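Manipulation Software Engineer (planning and control)
Skeston, on site, full time

Trotcombe writes the software that tells robot arms how to pick things out of bins. We don't build arms and we don't build grippers. Our customers already have the hardware, usually from more than one maker, and they run our planner, our controllers and our simulation tools on top of it. We have one product, called Fultum, and this job is on the team that looks after it.

What you would work on

Fultum takes a list of objects and poses from the perception side and returns a motion that the arm can follow without touching the bin walls, the table or its own base. Most of the code is C++, with Python bindings that customers script against. The planner is sampling-based with an optimization pass afterward. It works well on open tables. It is slower than we want when the target sits low against a bin wall, and it sometimes gives up on picks that a person at the teach pendant can find in a minute. Fixing that is the first large piece of work for whoever takes this job.

You would also own the layer between the planner and the joint controllers. At the moment we stream setpoints at a fixed rate and leave smoothing to each driver. That has left us with drivers that behave differently on the same trajectory, and bug reports that are hard to compare. We want one time parameterization step, with tests, that all the drivers share.

Everything is tried in simulation before it goes near a real cell. Every merge to the main branch runs 2000 simulated picks overnight, and the results are on the team page by 7 a.m. Someone has to read them. The team takes turns at this, and you would be in the rotation after your first month or so.

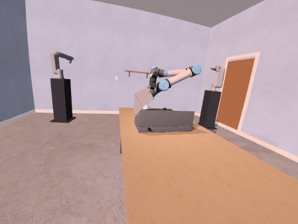 The simulation rooms are generated from short text files. A file sets the furniture, the wall and floor finishes, the arm model, where the bin goes and what gets dropped into it. Adding a new arm still takes too many manual steps: joint limits are copied by hand, collision shapes are simplified by hand, and the gripper offset lives in a separate file that people forget to update. If you like tooling work, there is plenty of it, and you would have a free hand in how it gets done.

The perception group is separate from ours but sits in the same room. You wouldn't be training models. You would need to read their output, understand what a bad pose estimate looks like by the time it reaches the planner, and talk to them when the two sides disagree about a coordinate convention. This happens more than it should.

What we need from you

Solid modern C++ and enough Python to write bindings and test scripts that other people can maintain.

Working knowledge of rigid body kinematics. You should be comfortable with transforms, Jacobians and redundancy, and able to explain why an arm has stopped short of a pose it ought to be able to reach.

Experience with motion planning on a real or simulated arm. A thesis project counts if you can show us the code.

The habit of writing down what you tried. Planner bugs often take days to track down, and another person may have to pick up where you left off.

Useful but not required

Trajectory optimization, collision checking libraries, physics engine internals, real-time Linux, or time spent supporting customers on a factory floor. We have hired people with none of these.

The team

There are 4 engineers on Fultum now, led by Rui Sequeira, and you would report to Rui. The company has 58 people in total. The perception group, the driver group and customer support make up most of the rest. Code review is done within a day whenever possible. We plan work two weeks ahead and don't hold daily meetings. There is a longer technical meeting once a week where someone goes through a problem on the whiteboard.

Travel is light. Our largest customer is Mendes, who run sorting cells at their own site, and someone from the team goes out there when a new release is installed. Expect to do this two or three times a year, with an overnight stay each time. You don't need to drive.

Pay and terms

Salary depends on experience and is discussed in the first call, so that no one sits through the whole process to find out it doesn't fit. The position is permanent, with a three-month trial period. We offer health coverage, paid vacation, a yearly training budget and help with moving costs. Working from home is possible up to two days a week once the trial period is over. Part time at four days a week is also possible from the start. Please say so when you apply.

How to apply

Send a resume and a short note through the careers form. In the note, describe one bug in planning or control code that you found and fixed, and how you found it. Half a page is enough. A link to code is welcome but we know many people can't share theirs.

The process is a 30-minute call, then a technical interview of 60 minutes with two people from the team, then a visit to the office. The technical interview is a conversation about a small planning problem that we send you the day before. There is no take-home assignment. We pay travel costs for the visit.

Applications are open until the end of March. We read them as they come in and reply to all of them. The start date is flexible.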